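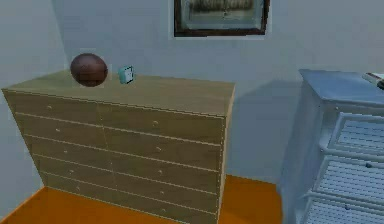 The Drawer Where Everything Goes

What I learned from a year of buying other people's dressers, contents included

The first thing I ever found in a secondhand dresser was a grocery list. It was stuck flat behind the bottom drawer, where paper goes when you overfill the drawer above it, and it said eggs, thread, birthday candles, call Plallus back. I still don't know who or what Plallus is. I have looked it up more than once, usually late at night, and I've decided it was a dentist.

That was last October, and I had just paid forty dollars for a dresser so heavy that my neighbor and I had to stop on the landing twice. I was only looking for somewhere to put sweaters. But I couldn't stop thinking about the list (who buys thread and birthday candles in the same trip?) and by the end of the month I'd started going to estate sales on purpose, walking right past the dishes and the lamps and heading for the bedrooms.

If you've never been to an estate sale, the bedrooms are the quiet part. Everybody else is in the kitchen fighting over cast iron. Upstairs there's usually one person flipping through a closet and then there's me, on my knees, pulling a drawer all the way out to look at its underside.

I should say that I'm not a furniture person. I can't date a piece by its screws. For that I have Noel Estrella, who runs a repair shop called Lunisora out of what used to be a tire place, and who has been fixing other people's drawers for longer than I've owned any. I brought him my forty-dollar dresser because the second drawer stuck, and he ran a stub of candle along the runners, slid it home with one finger and charged me nothing. Then he asked what I'd found in it.

"Everybody finds something," he told me. "The drawer is the last place people clean, and they never clean behind it."

Noel keeps his finds in a cigar box. There's a key in there that fits no lock he's ever met, a baby tooth in a twist of tissue, a bus transfer, and a photo of a dog in a sailor collar. He tries to return what he can. Mostly the customers look at the thing, shrug and tell him to keep it, but once a woman saw a button in his palm and had to sit down on an upturned bucket for a while. It was off her mother's good coat. She'd given the coat away years before with a mismatched button sewn on.

I started asking everyone about their drawers after that. It's a great party question, by the way, much better than asking what people do for work. You get a pause, and then a slightly guilty look, and then you can't get them to stop. My cousin has a drawer of hotel sewing kits and has never sewn anything. A man I met in line at the pharmacy keeps every pair of glasses he's ever worn, in order, going back to third grade. My own top left drawer, since I'm telling on everybody else, holds 4 watches that don't run, a stack of foreign coins, my grandfather's shoehorn, and a birthday card I bought for a friend and liked too much to send.

The top drawer comes up again and again. Socks and underwear are the official residents, but they're more like a curtain. Behind them is the stuff we don't want to look at and don't want to lose. I asked Asif Bugti about this, because he clears houses for a living and has seen more top drawers than anyone I know. His company, Provbridge, is two trucks and a rented unit, and the families who call him are usually tired and often not speaking to each other.

Asif has a rule that nobody on his crew empties a top drawer alone. It gets carried out whole, contents and all, and set on the bed for the family to go through. He made the rule after a job early on when a helper tipped a drawer straight into a contractor bag, and it took them most of an afternoon to find the envelope that had been taped underneath. There was $280 in it, in small bills, along with a note that said "for the roof."

"They'd put a new roof on years ago," Asif said. "She just never took the money back out."

I love that. I love it so much that I went home and checked under all my own drawers, as if I might have hidden something and forgotten. (I found a sticker from an apple.)

What surprised me, once I'd been doing this for a few months, was how much the furniture itself decides what we keep. A deep drawer makes you a piler. You put things in and they go down like sediment, and somewhere at the bottom is the swimsuit you wore in college. A shallow one makes you tidy whether you like it or not. My friend swapped her big old chest for a low one with a lot of little drawers, and inside of a week she had one for scarves, one for chargers and one for what she calls "paper feelings," meaning letters, ticket stubs and a napkin she won't discuss.

I tried it too. I bought a Szabó, a plain squat thing that had belonged to a retired piano teacher, and paid more than I'll admit to my sister, who reads this magazine. (Fine, it was $400. Hi, Dana.) The seller told me her aunt had kept sheet music in it, filed by student, and when I got it home I could tell. The drawers had the faint smell of a library basement, and in the back of one there was a single gold star, the kind you lick, still shiny. I left it there. My T-shirts live on top of it now.

There's a whole industry telling us to get rid of all this. I've read the books and I've done the thing where you pile everything on the bed and then have nowhere to sleep. Some of it helped! I do own fewer scarves. But every one of those systems gets nervous around the drawer of odds and ends, and wants you to sort it or label it or buy a bamboo insert for it. I bought the insert. It's in the drawer, under the coins.

Noel thinks people should keep one drawer they never organize. He says you can always tell when a dresser came out of a house where somebody was allowed to have one, because the runners are worn down on that side and nowhere else. It got opened 5 times for every once the others did, he figures, and mostly by someone who wasn't looking for anything in particular.

I went by Lunisora again last week with a nightstand that wobbles. While he had it upside down on the bench I gave him the grocery list for the cigar box, and he read it over twice and asked me who Plallus was. I told him about my dentist theory. He thinks it's a cat.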